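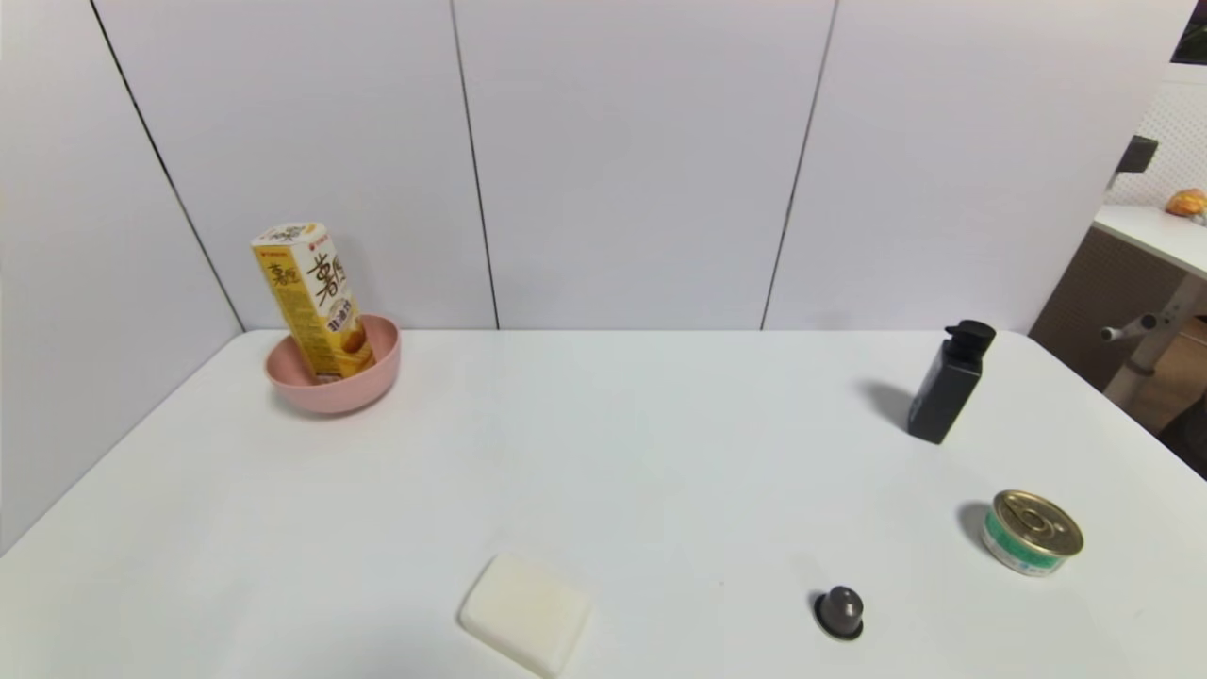
**So which gripper should you buy first?** The cheap parallel one with fingers you can print again, and then spend what you saved on a second set of fingers.

(Say that right away, they'll want it before the coffee wears off. Then slow down.)

## Who we are, quickly

- Me and Miyuki Yokoyama, one arm, a white table at Nulutwood
- Started in October with a Drisus gripper, added the Flemo a bit later
- Thanks to Jaime Ramalho for the controller work (wave, he's in the room!)

## What we compared

Two grippers, same arm, same wrist camera, same grocery-type objects. We ran 495 grasps in total and I loved nearly every one of them. Soap is wonderful. Soap will teach you more about finger pads in an afternoon than any data sheet I've read.

Objects that made it into every round: a pump bottle, a bar of soap, a pet food can, a coffee capsule. The can is short and wide, the capsule is small and tapered, and between the two of them they find every weak spot a finger has.

PAUSE. Ask who has tried to pick up a coffee capsule with a parallel gripper. Wait for hands.

## Fingers first, motors second

We came in thinking grip force would decide it. We had a whole spreadsheet on force! Then Miyuki swapped in longer, narrower fingers and the misses on the capsule dropped so fast that we stopped and checked the logging script.
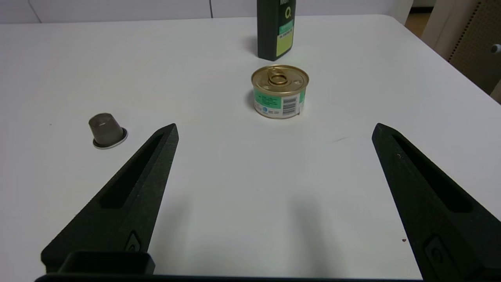 After that we changed how we spent our time. Motor settings got one morning, finger shape got the rest of the month. Tip width mattered most, then the angle at full opening, then the surface. A blunt tip is fine on a can and a pain on anything with a thin rim, so look at the smallest thing you need to lift and design from there.

Numbers for the slide:

- 495 grasps tried
- 427 held all the way to the drop point
- 17 finger versions printed (bring the box, pass it around)

Don't read these out, they're on the screen. Do mention that the Flemo and the Drisus came out close enough that I'd pick by how easy it is to change fingers. Flemo wins that for me. Miyuki disagrees and she can have the mic.

## Wrist camera

My favorite part, try to keep it under four minutes.

A camera at the wrist sees the fingertips and the target together, and for lining up the last stretch that's a joy. The trade is that the fingers take up part of the view, and they take up more of it as they close. Check the view at full open, half and closed before you bolt anything down. We didn't, and had to redo the bracket.
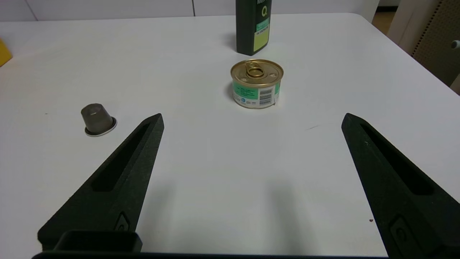

*Wrist view, fingers open, can straight ahead.*

Also worth saying: leave other objects on the table when you test. A lone can is easy. Put a bottle behind it and a capsule off to the side and you learn whether your approach path is any good.

## Controller

- Stock Hirose controller for the first 126 grasps, then Jaime's version for the rest
- Big change: slower final approach, faster everything else
- If someone asks about latency, hand over to Jaime

## If there's time

Show the soap clip. Play it twice, the second time at half speed.

Questions. Repeat each one into the mic, the back row couldn't hear last time. Finger files are on the stick by the laptop, take a copy and print them.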